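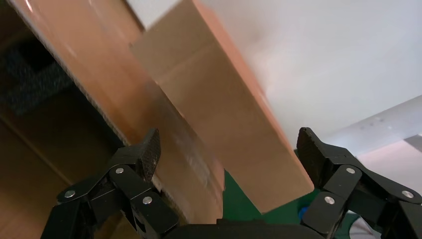

ホーム | 製品 | 取扱説明書 | お問い合わせ

3月更新　文:Glykeria Moschos

4. 段ボール箱の組み立てと箱詰め

Skallovside 梱包セットの縦長箱(型番843)を使う場合の手順です。横長箱は第5章をご覧ください。横長箱を縦に置いて縦長箱と呼ぶことはできますが、保証の対象にはなりません。

1. 平らに畳まれた箱を開き、角を直角に起こします。斜めの箱には斜めにしか物が入りません。
2. 底の短いフラップを先に、長いフラップを後に折ります。逆でも形にはなりますが、たいてい中身を入れて持ち上げたときに後悔します。
3. 底の合わせ目にテープを貼ります。両端は側面へ100 mmずつ折り返してください。
4. 重い物から順に入れます。最後に残った鉄アレイを上に載せたくなったら、手順4を最初からやり直します。
5. すき間に緩衝紙を詰めます。箱を軽く振って音がしたら、まだ足りません。
6. 上のフラップを折り筋に沿って閉じ、底と同じ要領でテープを貼ります。

注記:折り筋が硬いときは、定規を当てて先に一度曲げておくと素直に折れます。膝で押すと、箱のほうが膝の形になります。

注意:
・湿った床に直接置かないでください。段ボールは水を吸うと、元の紙に戻ろうとします。
・積み重ねは同じ型番どうしに限ります。
・フラップを互い違いに組んだだけの封は、棚での仮置き用です。階段では使わないでください。

テープの補充は品番3403、緩衝紙は品番220でご注文いただけます。「割れ物」シールは別売りです。貼っても中身は丈夫になりませんので、手順5を省かないでください。

前へ | 目次 | 次へ:5. 横長箱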